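Comparing two grippers in sim, thin objects keep losing. Is it the gripper or me?

Tahmineh Hassanpour
12/06/2021

Hi all! I'm trying to choose between the stock two-finger hand and a wider one from Heltard for our Franka arm, and before we spend the money I wanted to compare them in simulation. I ran 300 grasps with each on a table full of random stuff. On chunky things they come out nearly the same, but anything flat is a disaster with both. The fingers either stop too high or press into the tabletop and the controller faults. Do I need different fingertips, or is my setup bad? Position control, friction left at default.

Rungrueang
Get the wider one. More stroke is always better.

Mahnaz Golestani
Sorry, but I don't agree with the answer before mine. Stroke only matters if your flat thing is too wide for the stock hand, and you didn't say it was. I did this same comparison in July (stock hand against a set of slim tips from Dreltanum) and the tips mattered way less than how I was coming down on the table.

What helped me was switching the last bit of the descent to impedance control with low stiffness in z. Then the fingers can touch the wood without everything blowing up, and you close while keeping light contact. I went from 32 faults in a batch to 3, same gripper, same objects. Also check your collision meshes! Mine had a convex hull around each fingertip that made it fatter than the model on screen, so it was hitting the table early and I blamed the hardware for a week.

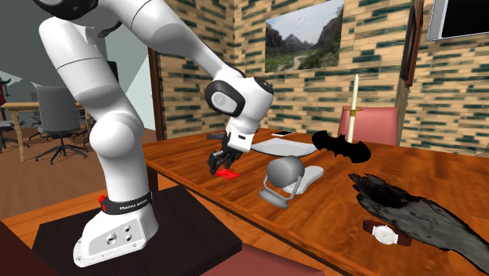 For the test itself, I'd split your objects into flat and not flat and report them separately, or the chunky ones will hide the problem. Start every trial from the same pose right over the object, and only swap the hand. And please don't leave friction at default, try a low value and a high one. If the two hands swap places when you change it, your sim can't tell you which one to buy yet.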